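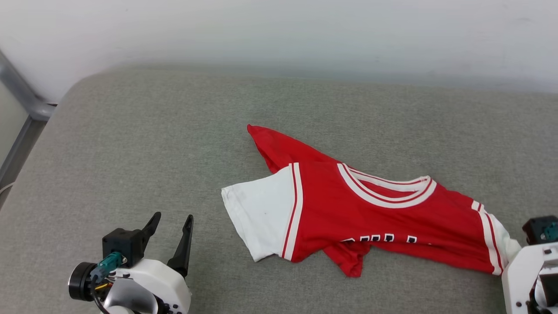

Nevzat Aksoy wrote to me that a garment steamer is a toy for people who are too lazy to iron, and that I would send mine back in a week. He may be right about cotton shirts with a collar. For the rest I want to answer him properly, so I have made this review longer than I planned.

The steamer is the Sindine handheld, the model with the removable water tank. I bought it in June from the Skumine shop and I have used it almost every second day. Before it I had a Hwang steam iron, a good one, but the board is heavy and my apartment is small.

Heating up

The Sindine needs 100 seconds before the first steam comes. The box promises less. After this it works without a pause until the tank is empty, and one tank is enough for three shirts, or for two shirts and a pair of light pants. The tank closes with a rubber plug. Mine became a little stiff after the summer, but it does not leak.

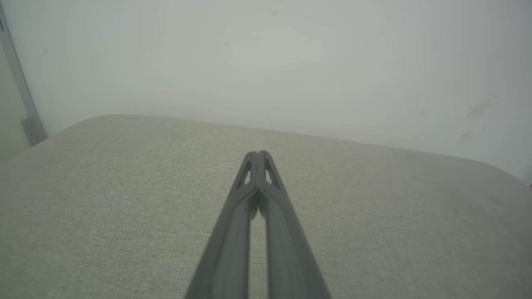 The steam itself is strong in the middle of the head and weaker at the sides, so you must move slowly and overlap each pass. If you hold the head too low, it spits drops of hot water on the cloth. The manual says this in very small letters on the last page. I learned it on a silk blouse, which survived.

On which fabrics it works

Polyester and other sports fabrics are the best case. The wrinkles fall out after one pass and there is no danger of making the cloth shiny, as happened to me two times with the iron. Wool is also good. Linen is difficult, and I still take the Hwang for it. Cotton T-shirts are in the middle: the body becomes smooth, but the bottom hem likes to curl and you have to pull it with your free hand.

For shirts with printed letters or numbers, turn them inside out first. I do not press the head on a print at all.

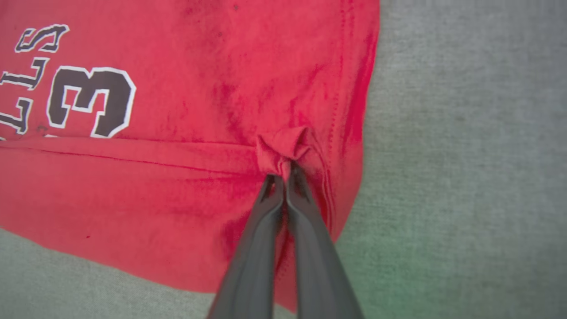 Noise and weight

It is quieter than my hair dryer. With a full tank it weighs 1,035 grams on my kitchen scale, and after ten minutes the wrist feels it. The Detix, which my sister has, is lighter, but its tank is so small that she fills it again for every shirt. The cable of the Sindine is 269 centimeters long and this was enough for every room.

I give it four stars from five. The missing star is for the manual and for the power button, which sits exactly where my thumb rests. Nevzat, I did not send it back.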